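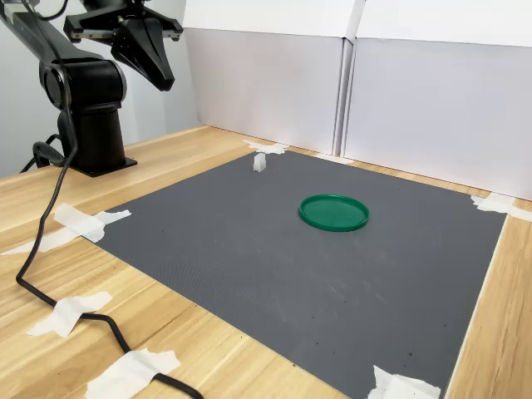 Category: Robotics / Software

Jotudden, 1 Oct 2023. Tririne today released Giltell 2, a grasp-planning tool for tabletop arms, and is asking buyers to doubt it.

The planner completed 91 percent of picks in the company's own trials. Those trials used one mat, plain backdrops and very few objects. Tririne makes no claim for cluttered bins. 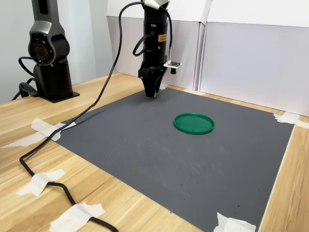
Flat items remain the weak spot, and almost 4 in 5 failed picks involved one. Rimkutė, an outside test lab, will publish its own results later in October.

We use cookies to improve your visit. Accept | Manage settings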